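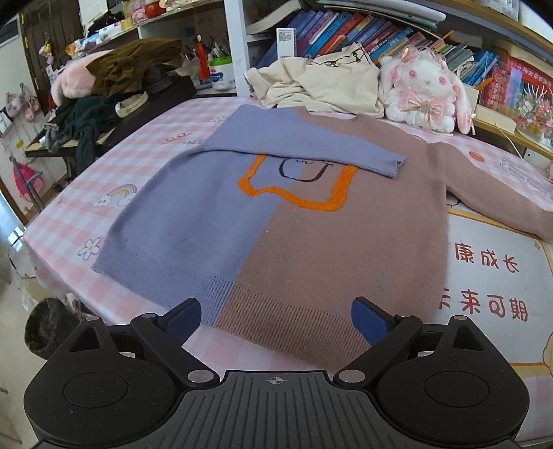 ## Undura harness bag, one season in

I bought the Undura bag in June, right before the Galstead desert race, and it's been bouncing around behind my seat ever since. It's a soft 26-liter bag that straps to the roll cage, and I paid $81 for it.

First, the good stuff. The buckles are huge, so I can work them with gloves on! I ran almost 1,222 miles with it this season, a lot of that on whoops, and the straps only loosened once (my fault — I'd skipped the second loop). It swallows a tow strap, a plug kit, two spare belts and a change of clothes, and there's still room for snacks.

The zipper is another story. Fine silt gets in there and it drags badly until you brush it out. My co-driver, Afonso Bastos, runs the Kurian bag with a roll top and never has that problem, though his only has the one pocket and he's forever digging for his tire gauge.

I'd give it 8 out of 10. If you mostly ride trails, go for it. For silt beds I'd look at a roll top first, and carry an old toothbrush either way.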